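Toy drive in Wiriddale to take stuffed animals again after two-year gap

Stuffed animals will be accepted at the Wiriddale toy drive this June, two years after organizers stopped taking them. The drive collects used toys for families in the town and in neighboring Clitance.

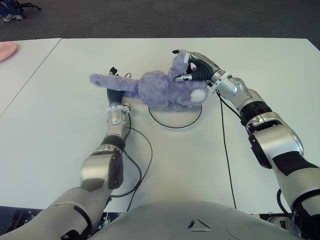
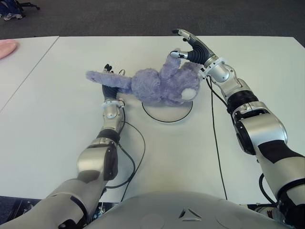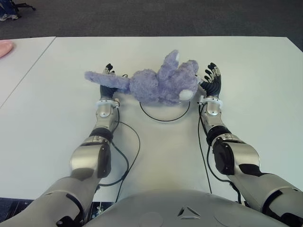
Soft toys were dropped from the list when the sorting room on Bukhari Street ran out of space to wash and dry them. Donors kept leaving them at the door anyway, and many ended up in storage bags in a back hallway. Under the new rules, each stuffed animal will be looked over by hand before it goes to the laundry, with sorters checking the seams, the stuffing and any part that sticks out from the body. Long-limbed toys with curly or fuzzy fur, like the lavender one with the small round white tail, get extra time, as the pile can hide a split seam or a loose thread. Tails, ears and feet are tugged gently to make sure they hold.

"The fluffy ones are what people ask for, and they're also the ones that take the longest," said Ruth Pickering, who runs the sorting room. "You have to part the fur with your fingers. A quick glance won't do it."

Last year's drive took in 2,963 items, most of them board games, puzzles, building blocks and toy vehicles. The year before soft toys were cut, the total was 3,573. Pickering said she expects the number to go back up but would not set a target.

The laundry work will be done by Talevance, a cleaning business with a shop near the bus station. It has agreed to wash up to 1,000 stuffed animals without charge. Owner Sohail Cheema said the toys will go through in mesh bags on a gentle cycle and then dry on racks. High heat can mat long fur and make it feel stiff, he said, so the dryers will be used on the no-heat setting only.

"It's slow. A big rabbit can take two days to dry all the way through," Cheema said. "If the middle is still damp it goes back on the rack."

Toys with music boxes, batteries or other hard parts inside will be set aside and wiped clean by hand. Weighted toys will not be accepted. Neither will anything with a strong smell of smoke, or homemade toys with buttons for eyes, which sorters say are too easy for a small child to pull off. Missing labels are fine.

Small repairs will be handled at a mending table on two evenings during the drive, from 6 p.m. to 8:30 p.m. Halvard Söderlund, a retired upholsterer, will lead the table and has asked for donations of strong thread in pale colors — purple, pink, cream and light gray are the ones that run out first. Anyone who can sew a ladder stitch is welcome to help. People who can't will be shown how.

Söderlund said most of the damage he sees is at the joins, where an arm or a leg meets the body. "Kids carry them by one arm, so that's where they go," he said. He usually closes the gap with a double row of stitches and then brushes the fur back over the seam with a pet comb. Toys that have gone flat in the belly can be refilled, and a bag of clean stuffing is kept under the table for that.

At the end of the drive, toys will be laid out by size in the main hall so that families can pick their own. In earlier years they were packed in mixed boxes. Shota Hirose, who keeps the family list, said 103 households have signed up so far. Each child will be able to choose one stuffed animal and two other toys. Families who can't come in person can ask for a delivery, and may name a favorite color or animal.

Rabbits and bears go fastest, Hirose said. Large dogs tend to be left until last — many families told her they don't have room for them.

Any soft toys left over will be offered to the waiting room at the Clitance clinic, which has asked for small ones that can be washed often.

Drop-off is at the side entrance on Bukhari Street, between 9 a.m. and 4 p.m. Donors are asked to put soft toys in a clear bag, separate from games and puzzles, and not to leave bags outside after closing. Puzzles should be marked with the number of pieces if any are missing.

Report by Rizwan Zaidi

Get local news in your inbox every morning. Enter your email address to sign up for our free newsletter. You can unsubscribe at any time.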